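Subject: Re: [smallkitchens] Toaster oven runs hot, burnt bottoms on biscuits

On the list someone wrote in March:

> I bought a used Prendar countertop oven and everything I bake in it
> comes out black underneath and pale on top. I set it to 350 and
> follow the recipe. Biscuits, cookies, a small loaf, all the same.
> Is the thermostat bad or is this how small ovens are? I don't want
> to spend money on repairs if the answer is a different pan. Also
> the book that came with it says to preheat for 2 minutes, which
> seems short to me.

I have been baking in small ovens for 15 years, first an Enen and now a cheap one with no name I can find on it, and I would not blame the thermostat yet.

Two minutes is short. The air in the box gets hot in that time but the walls and the rack do not, so the elements stay on at full power after you put the food in. The lower element is close to the pan and the bottom takes most of that heat. Give it 15 minutes with the door shut and the rack already in place. I did this for a week with plain biscuits and changed nothing else, and the bottoms went from black to a medium brown.

Next is the pan. Dark nonstick pans soak up heat from below. A light-colored aluminum pan is better in a small oven, and if you only have a dark one, put a second pan under it. I use a quarter sheet cut down by a metal shop in Hofstetter. Leave an inch of space on every side if you can. A pan that fills the whole rack blocks the air and then you get what you describe, burnt below and raw above.

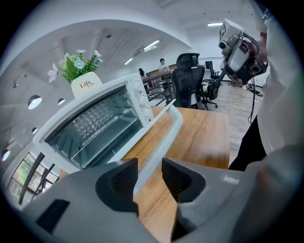

White toaster oven with the door down and the wire rack in.

For rack height, try the higher slot if yours has one. On the Enen I had only one slot, so I turned the rack upside down, and the bend in the wire gave me another half inch. That was enough for cookies. It was not enough for a loaf, which then got too close to the top.

Before you decide the dial is wrong, buy an oven thermometer. Mine is an Ilero. Stand it in the middle of the rack, set the dial to 350, wait, and write down the reading every few minutes for half an hour. You will see it swing up and down. The middle of the swing is the number you want. On my old oven it came out at 434 with the dial at 350, so I marked the dial with a grease pencil and baked that way for years. Most recipes for a full-size oven also want 25 degrees less in a small one.

If the reading keeps climbing and never comes back down, stop using it. That is a stuck thermostat and it is a fire risk. A used oven of that kind is not worth a repair bill.

One more thing on wattage, as it came up in the other thread. A 1000 watt oven recovers slowly after you open the door, so look through the glass if you can and open it once, to turn the pan, a little past halfway through the bake.

Does yours have a separate bake and broil setting, or one setting with both elements on? If it is both, I would cover the top of the loaf with foil for the last part and leave the cookies uncovered.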